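4. Watching a live match on the Flumico box

The Osance sports package carries live football on the Flumico box, with a few conditions that the sales page keeps quiet about. Read the notes before you pay for anything.

4.1 Before kickoff

1. Turn on the box and open Settings, then Network. Run the line test. The screen calls 3,000 kbps "excellent." It will carry a match in standard definition and little more.

2. Open the Osance app and sign in. If the app offers to "optimize your experience," choose Skip. We tried it both ways and saw no difference except more ads on the home page.

3. Go to Football, then Live, and pick your match. Rescheduled matches often stay listed at their old time. Check the club's own site before you trust the grid.

4. Press OK on the match tile. A padlock means your package doesn't cover it, whatever the banner says.

Note: The countdown clock on the tile runs to the start of the studio show – kickoff comes later.

4.2 Picture and delay

5. Press Menu during play and choose Stream Quality. Auto is the default. On a shaky line, set it to Medium by hand.

6. Open Delay and choose Low or Safe. Low puts you 40 seconds behind the stadium, by our stopwatch. Safe is further back and freezes less. The setting named "Real Time" in older menus was never real time, and the Celtumik update removed it. 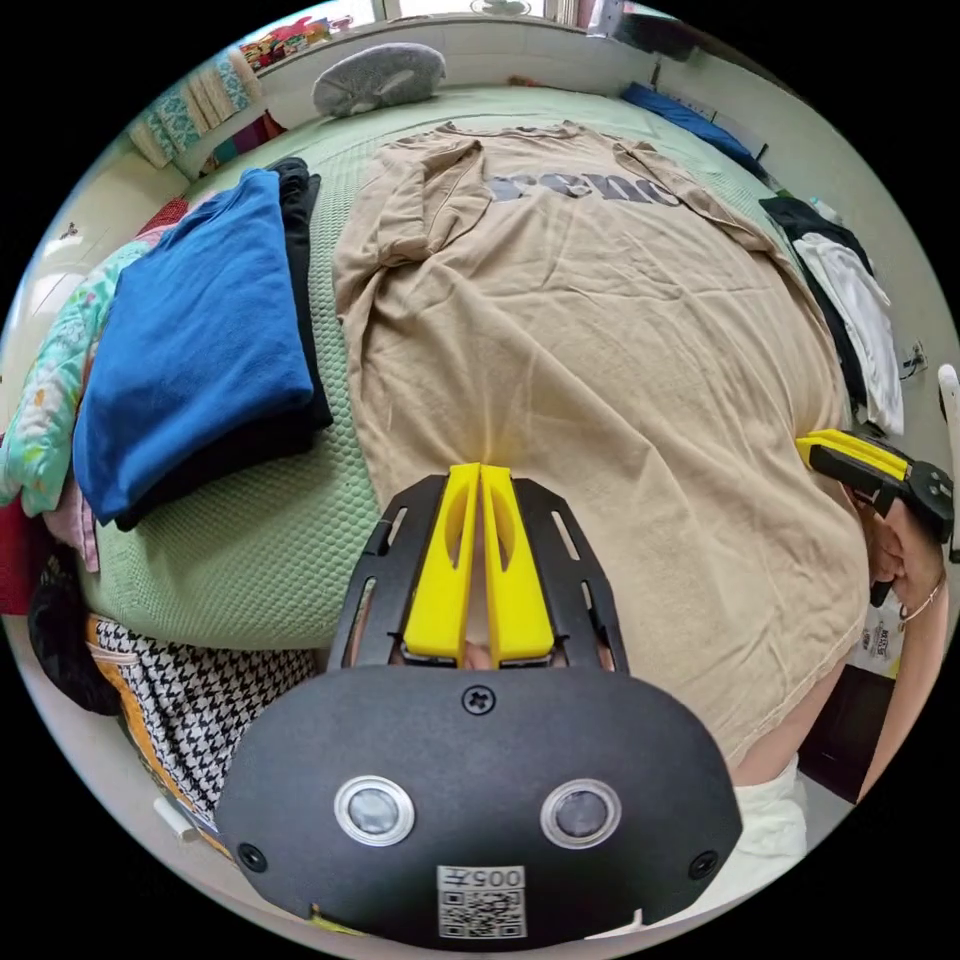
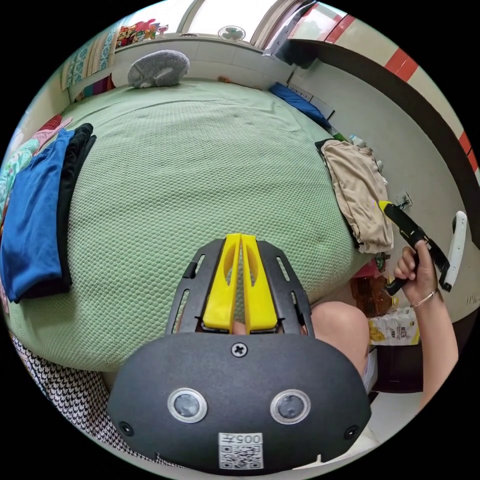
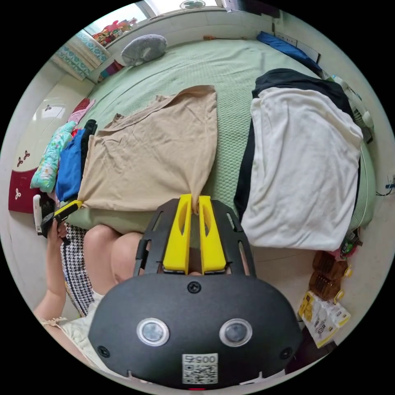

Can I pause a live match and pick it up later?
You can pause for up to 90 minutes, after which the box jumps back to live with no warning. A match that goes to extra time can catch you out if you paused early.

4.3 Recording

7. Press the red button on the match tile, before or during play. A recording started late begins where you pressed, although the help screen suggests otherwise.

8. Set Extra Time to its longest value. The short one follows the printed schedule and will drop stoppage time and penalties.

Caution: Recordings from the Palacios Cup channel erase themselves after 3 days. The box shows no expiration date, and support can't bring them back.

4.4 If the stream stops

9. Press Back, wait for the match list, and open the tile again. Restarting the whole box takes longer and, in our tests, fixed the same faults.

10. If you get "Too many screens," sign out on your other devices. The message can hang around for a few minutes after you do.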